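Folding on the Bed: A Conversation with Zohreh Rezaei

Zohreh Rezaei has folded clothes for other people for most of her adult life. She started in the linen room of a small hotel in Jirnura, later she worked at the Darwish laundry, and now she gives a home class called Kolelari, which is also the name of the street where she grew up. I spoke with her in June, in the late afternoon, when the ironing was finished and the tea was ready.

She does not own a folding table. "I had one and I gave it away," she told me. "It was too high for my shoulder and too narrow for a blanket. The bed is the best table in the house. It is wide, it is clean, and nothing slides off from it." Her students are often surprised by this, she said, as they expect a special board or a plastic frame. She asks them only to make the bed first and to pull the sheet well at the corners.

The order of work is always the same. Thin things come first, then cotton, and fleece comes at the end. Rezaei explained that fleece is the material which most people fold badly. "They fold it like a shirt," she said. "But a shirt stays where you put it. Fleece has air inside. You press it and it comes up again, so you must open it completely and pass your hand over it two times before you make the first fold."

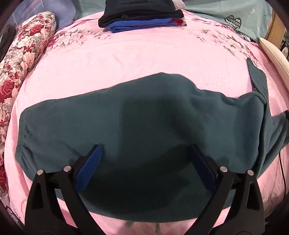

Dark teal fleece opened on the bed, with the pieces already folded behind it.

I asked her about the cuffs, which for me are the most difficult part. She laughed and said that every class has this question. An elastic cuff is narrower than the cloth that goes into it, and it pulls everything together in small gathers. Many people try to make the cuff flat and they lose their patience. Her advice is to leave it as it is. "The cuff has its own shape," she said. "You fold the leg or the sleeve to the middle and you let the cuff lie on top. Do not fight with five centimeters of elastic."

She learned this at Darwish, where the work was fast and the supervisor was strict. In the winter season they could fold up to 200 pieces in one shift, and fleece was the slowest of all. She remembers that the women there worked in pairs for the large items. One held the far end and the other one made the fold. At home, she said, this is still the nicest way when there is a second person who has some time.

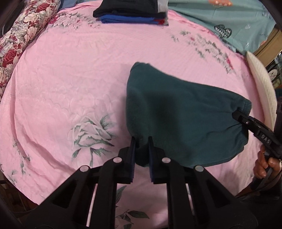
"You need to lift it a little, not drag it," she continued. "When you drag, the sheet under it moves too, and then you are arranging the bed again instead of the clothes. Lift, carry it over, put it down. My mother did it like this with wool, and wool is much heavier."

We talked for some time about her mother, who kept all the winter clothes of the family in one wooden chest. Before the cold months everything came out, was shaken on the balcony and was folded again in a different way than before. Rezaei thinks the reason was the creases. If a garment is folded in the same line for years, the line becomes weak. She still changes the lines on her own sweaters, but she does not teach it in the first lesson, "because people become afraid and they stop to fold at all."

About the stack itself she has strong opinions. She does not like to sort by color. She sorts by who will take the clothes away and by which drawer they go in. The widest piece should be at the bottom when it is possible, and the thick folded edges should all look to the same side, so that one hand can take out a piece without destroying the others. Her own drawers in Cladau, where she lives since three years, are only 42 centimeters wide, and she folds everything to fit them. She measured them once with a ribbon and cut the ribbon to this length. It is still in her sewing box.

I wanted to know how high a stack can be. Her answer was 30 centimeters, and less for fleece, which leans.

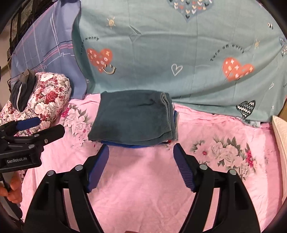
Esmaeil Esfahani does not agree with her on this point and said that he makes no stacks of fleece in any case, he rolls each piece and stands it in the drawer like a bottle. In his opinion a stack is good for a shop, where somebody repairs it all day.

Rezaei knows this argument well. "Rolling is fine for a suitcase," she answered. "In a drawer I want to see the edge. When I see the edge, I know which one it is, and I do not open three rolls to find one pair of pants."

The next Kolelari class is for bed linen, including the fitted sheet, which she teaches in a separate lesson of one hour. She asks the students to bring a sheet from home, an old one if possible, and to come with short nails.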